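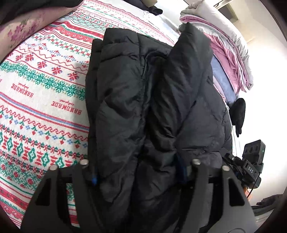

Fig. 1. Quilted jacket folded lengthwise on a bed, two-fingered gripper held by hand.

Automation and Everyday Work
Unit 6 handout: Can machines do the chores yet?
Instructor: Magdalini Zervas
Revised 3/2/22

Read before class. The Skodar and Plukano material is in the course folder. Bring the worksheet from Unit 5; we will need the task breakdown you did for the dishwasher.

1. Where we left off

Last unit we looked at chores that machines took over a long time ago. Washing clothes is the standard case. The washing machine succeeded because somebody redesigned the job: a drum, water, soap, a timer. No part of it copies what a person did at a washboard. The clothes go in as a heap and come out as a heap, and the machine never has to know which one is a sock.

Everything on either side of the drum is still done by people. Sorting, emptying pockets, hanging, folding, putting away. When a company tells you it has automated laundry, ask which part.

2. Why a jacket is hard

Look at Fig. 1 again. The hand on the gripper is a person's hand, in a glove. The person decides where to grab and how hard to press. Keep that separate in your mind from the question of whether two stiff fingers can hold padded fabric. Those are two claims, and promotional material likes to run them together.

Some things to think about with this garment:

A padded jacket pushes back. Fold a bedsheet and it mostly stays folded. Fold a puffer and the filling may lift the top layer again, so the fold has to be pressed, held, or tucked.

It has no fixed shape. A box looks like a box from any side. A jacket dropped on a bed can land in more ways than anyone could list, with a sleeve under the body or the lining facing out.

The bed is soft too. Push down on the jacket and the mattress gives. Many factory robots depend on hard surfaces at known heights.

The background is busy. The sheet in Fig. 1 has bands of red, green, blue and purple, with hearts and snowflake-like shapes and printed lettering. You have no trouble telling jacket from sheet. A vision system trained on plain tabletops may have a good deal.

There is other cloth nearby. A system told to "fold the clothes" has to leave the comforter and the blankets alone, and it has to make up its mind about the glove.

3. Reading a success rate

Skodar's handout on its towel-folding arm reports 36 successes in 38 tries. That sounds close to finished. Now read the conditions: one size of towel, laid flat by a person before each try, on a gray table. The person who lays the towel flat has done most of the work. Rahel Hubmann, who visits us later in March, ran the same arm with towels dropped from waist height and stopped after 35 tries without a single fold she would have put in a closet. Her notes are short and worth your time.

When you see a rate, write down the answers to these before you repeat it to anybody:

Who set up each try?
Who decided what counts as a success?
How long did one try take?
What happened after a failure, and who fixed it?

Plukano gives no times at all. Its video is sped up, and the label saying so is on screen for the first second only.

4. Learning from people

A popular answer to all this is to collect examples. People do chores with a gripper in the hand, a camera rides along, and a model learns from the recordings. Plukano says it has roughly 2,000 recorded folds. I have no quarrel with the method. My trouble is with the sentence that usually follows, which is that enough examples will settle the matter. Enough for what? A model that has seen shirts folded on beds has learned something about shirts on beds. Whether any of it carries over to a damp coat on a chair is a question for testing, and I have yet to see the test.

The examples also come from someone who already knows the answer. People rarely make a serious mess of a fold, so there may be little in the recordings about getting out of one.

5. The shop floor

Leitner's packing line is our comparison case. It handles bagged garments, all the same way up, and it does this well. The sewing room next door is still staffed by people, and the plant manager expects it to stay that way. Sinimwood tried a robot for stacking chair cushions and went back to hand stacking when the covers changed. Ask yourself how a change of cover fabric could undo a working setup.

6. For next class

Pick one chore you did this week that involves cloth. Break it into steps, as small as you can stand. Mark each step M (a machine sold today could do it), P (possible in a lab with help), or N (no). For every M, name the machine. If you can't name it, change the M to a P.

One page, typed. Hand in on paper.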